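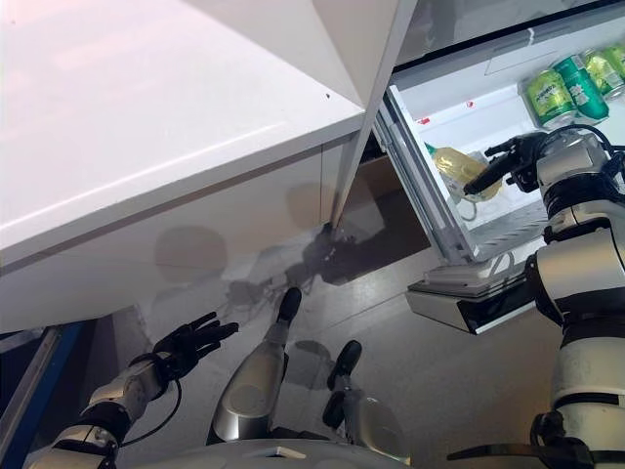 Thursday, late afternoon

Glossy white door again today, and the new depth filter is so much better! The old one kept losing the panel to reflections and the planner then treated the gap as free space. Danish's fix fills the hole from the door plane we fitted a moment earlier, so the elbow stops trying to cut the corner. Lovely piece of work, and only a few lines.

Reach planner (Bellunach branch):

- Goal is still the bag in the low compartment. Pre-grasp pose sits just above it, fingers down towards the plastic.
- Clear plastic is horrid for segmentation - the mask flickers, worse with the interior light. Averaging over 30 frames steadies it nicely.
- The green cans segment perfectly, every time. Wish everything was a can.
- Planning time down to 413 ms with the left arm held as a fixed obstacle. With both arms free it was around 1000.

Kulsoom wants the wrist cables in the collision model. I agree: the loop over the right wrist is outside our capsule, so I've padded it by 2 cm for now. Ugly, but it plans.

Still to do: log the filter's confidence next to the joint targets, ask Zarmeena whether the hand controller can take a softer closing profile, and rerun with the legs included in the self-collision check (they're masked out in the config, my doing). Branch is pushed, tests pass apart from the timing one.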